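Six weeks of growing succulents from scraps

9 June 2018
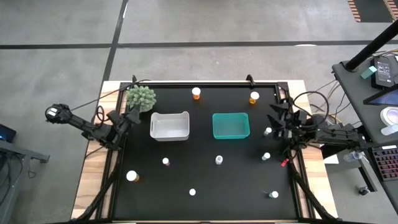
Pale green and spiky, top left. My favorite shape for a plant!

I am completely hooked on propagating succulents. It started with one leggy echeveria I picked up at the Steyn Road market, and now every sill in the apartment has a tray on it (the bathroom too, where the light is terrible and they seem not to care).

You twist a leaf off, clean at the base, and let it sit on dry soil until the end calluses over. Then you wait. I set out 25 leaves in my first batch and almost threw the lot away in week three, when they looked like old raisins. Then tiny pink roots! I ran to get my glasses.

My mix is two parts cactus soil to one part pumice, the coarse bag from Drirnon Garden Supply. I mist every few days once I see roots, and never before -- that's how I rotted the jade leaves.

Next up is a string of pearls cutting, which everybody says is fussy. I've also got my eye on a blue sedum at the nursery in Imer, if they still have any by the end of June. Will report back with pictures of the babies.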